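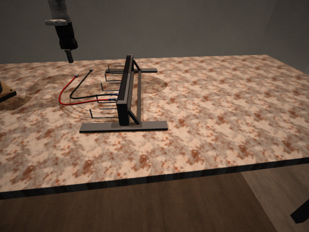

How a Robot Cable Station Is Set Up and Looked After

A Page for Young Readers from the Alvarado Learning Center

Many machines have cables inside them. Cables carry electricity, and they also carry messages from one part of a machine to another. Before a machine can work, each cable must go to the right place. At some work stations a robot arm helps with this job.

A work station that a robot uses is called a cell. The cell on this page is a computer model. Engineers often build a cell on the computer first, so that they can move parts and try again without breaking anything.

What is in the cell?

The rack is the long, dark stand on the table. It has two flat feet and slanted braces that help prop it up. Five hooks stick out from one side, and each hook turns up at the tip. A cable resting on a hook like this cannot easily slide off the end.

There are two cables, one red and one black. Each has a dark blue plug at the rack and a free end with a small connector. The robot arm comes down from above. Its hand is called a gripper, and the gripper has narrow fingers for holding things. 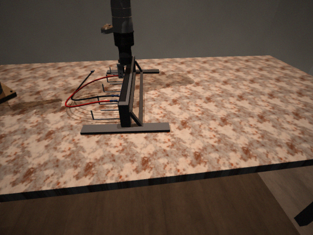
Cables are harder for a robot than blocks or boxes. A block keeps its shape when it is lifted. A cable bends, and when one end moves, the rest of the cable moves too. The red cable and the black cable also lie close together, so the robot's path must be planned with care.

Setting up the cell

Bello Abubakar leads the cell team at Alvarado. His team follows the same steps each time a cell is prepared.

1. Place the rack and record its position. The robot measures every move from this position.

2. Join each cable to the rack at its plug.

3. Teach the robot where the cable ends are. The fingers must line up with the connector before they close.

4. Run the arm slowly. The first run is always a slow one, and a person watches all of it.

5. Save the settings under a clear name. The team's notebook for this cell is called Dolia, and it now has 127 pages.

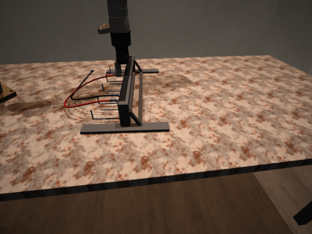 Small errors matter at this stage. If the rack in the model is turned a little, the near end may still seem correct while the far end is out of place. For this reason the team checks both feet of the rack — the near one and the far one — before any test begins.

Looking after the cell

A real cell needs regular care. Josiane Lefèvre checks the real cells at Alvarado every morning at 8:30. She wipes the gripper fingers, looks for worn spots on the cables, and tightens any loose screws. The power is off while she works.

A computer model does not collect dust, but it needs care as well. When a part of the real cell is changed, the model must be changed to match. In October the team ran 746 tests on the model and wrote down the result of each one.

Words to know

Cell: a work station set up for a robot.
Connector: the end piece that joins a cable to something else.
Gripper: the hand of a robot arm.
Brace: a slanted piece that helps hold something up.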